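2022-03-20

I finally sorted out the plates. This has been on my list since February, when the second shelf in the kitchen cabinet started to bow and I had to take everything off it in a hurry. The whole lot went into boxes in the hall, and I have been walking past those boxes ever since.

I don't need many plates. I live with one other person and we have company maybe twice a month. But I had three partial sets, the leftovers of my aunt's dinner service, and a pile of odd ones from the thrift store in Brorbridge. Some I like a lot. Most I had kept out of habit.

My rule was simple. If I hadn't eaten off it in the past year and I didn't enjoy looking at it, it went in the donation box. Chipped ones went straight out. I spread a cloth first so I wouldn't scratch anything, then took the plates out of the newspaper one at a time. The cloth is dark teal, left over from a curtain project, and it turned out to be a good background for deciding on colors. White plates all look the same on it. The round orange one looked better than it ever did in the cabinet, and I had nearly put it in the donation box without unwrapping it.

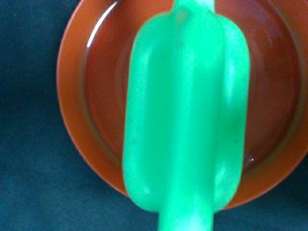 Chiamaka Amadi wrote in after my last post to say that one bright plate is worth keeping even if it matches nothing, and that she uses hers for toast every morning so the good set stays clean. She also thinks stacking plates by color is a waste of time and that size is the only thing that matters once you are reaching into a cabinet half awake.

I agree on size. The dinner plates are now on the bottom shelf, with the side plates next to them and the bowls above. The orange plate goes on top of the side plates, where I can get at it. I put a square of felt between the older ones - they have rough rings underneath and they mark each other.

The bowed shelf is a separate job. I turned it over, which helped for now, and moved the heavy serving dishes down to the floor of the cabinet. A replacement board is $11 at the lumber yard if they cut it for me. I want to measure again before I go, as the left side of the cabinet is a little narrower than the right.

One box is still in the hall. It has the gravy boat, two lids with no dishes and a cake stand I can't make up my mind about. The donation box goes out with the next trip to town.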